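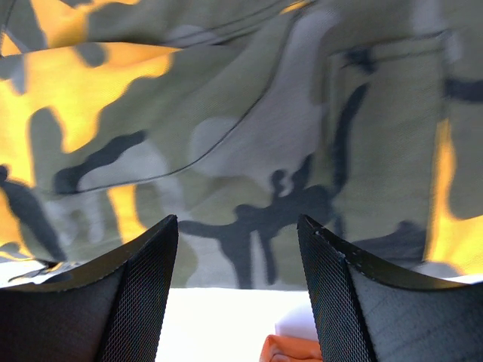 Figure 2. Camouflage-printed fabric with yellow-orange patches among olive, khaki and grey.

4.2 Does pattern predict resale?

The claim that camouflage "never goes out of style" is repeated in much of the trade writing on secondhand clothing, usually with no numbers attached. We tested it against sales records from thrift stores in Skimdale and Castlow. Of 3610 items tagged as patterned, 927 were camouflage. These did sell faster in Skimdale, by a median of 16 days, but the gap shrank to almost nothing once price was held fixed. Castlow showed no gap at all.

We are also doubtful of the tags. Store staff used one label for muted military prints and for brighter ones of the kind in Figure 2, and buyers may well treat these as separate goods. The Brusberg index, which scores demand by print name alone, inherits the same problem. Until prints are sorted by color as well as by name, we see little reason to trust rankings built on it.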